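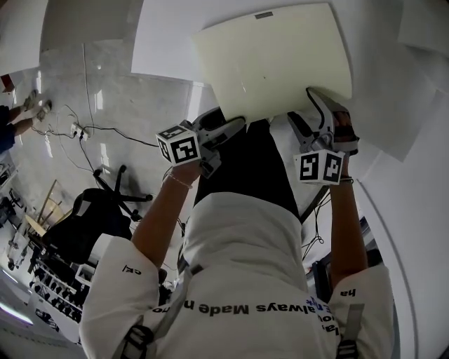 Bianka Kocsis would like the town to stop calling it a water shortage. The reservoir above Clinholm is full, she told the utilities board, and the trouble lies in a pipe that was laid for a smaller place and has not been replaced in the decades since.

Her remark came near the end of a board session that ran past 9 p.m. and dealt almost entirely with low pressure in the upper part of town. Households on the hill have reported weak flow in the early morning and again after supper since February. The board voted to replace the main under Sellora Street and to install a second pressure-reducing valve at the lower end of the zone.

The existing main is cast iron with a nominal diameter of 8 inches. It runs from the valve chamber at Dimum Road to the top of Sellora Street, a length of 2890 feet. According to the engineering report filed with the board, mineral scale on the inner wall has narrowed the bore over most of that distance. Friction loss rises steeply as the bore shrinks, so the effect is small at night, when few taps are open, and large at times of peak demand.

Pressure loggers were fitted to hydrants along the route for two weeks. At the bottom of the street the readings held steady through the day. At the top they fell below the service minimum each morning and recovered by midmorning. The report found no sign of a major leak – night flow into the zone stayed low and even, and an acoustic survey picked up only minor noise at service connections.

The board looked at two options. The first was to clean the old pipe and line it with cement mortar, which would restore much of the lost capacity at a lower price and with less digging. The second was full replacement in ductile iron. Lining was dropped after sections of pipe removed during an earlier valve repair showed pitting on the outside wall. A lined pipe would still depend on that wall for its strength, the report says, and several of the lead-caulked joints are already weeping.

Lehtinen, the contractor that holds the town's maintenance agreement, will do the work. Crews will start at Dimum Road and move uphill, keeping the old main in service until each new section has been pressure tested, disinfected and sampled. Customers will be moved over block by block. The agreement covers 220 service connections, including those on the side streets that branch off above the school.

Each connection will be shut off for part of one working day. Notices will be left at the door beforehand. After the switch, residents are asked to run a cold bathtub or outdoor tap until the water is clear and to remove and rinse faucet screens before using hot water. Some discoloration is expected for a short time near the tie-in points.

The new valve will go into a separate chamber so that either one can be taken out of service without closing the zone. Both will be set to hold the same downstream pressure, with the smaller valve opening first at low flow. Higher pressure at the top of the hill also means higher pressure at the bottom, and owners of older houses near Dimum Road may need a regulator on their own side of the meter. The utility will check house pressure on request at no charge.

Several residents asked about fire protection during construction. The answer from the utility was that no more than two hydrants would be out of use at once, and that closed hydrants would be bagged and reported to the fire department daily.

Sellora Street will be reduced to a single lane between 7 a.m. and 4 p.m. while the trench is open. Final paving is to wait until the backfill has gone through a winter. Temporary asphalt will be used until then, and the board has set aside a portion of the project budget for settling repairs. Plans and the pressure logs can be read at the utility office during opening hours.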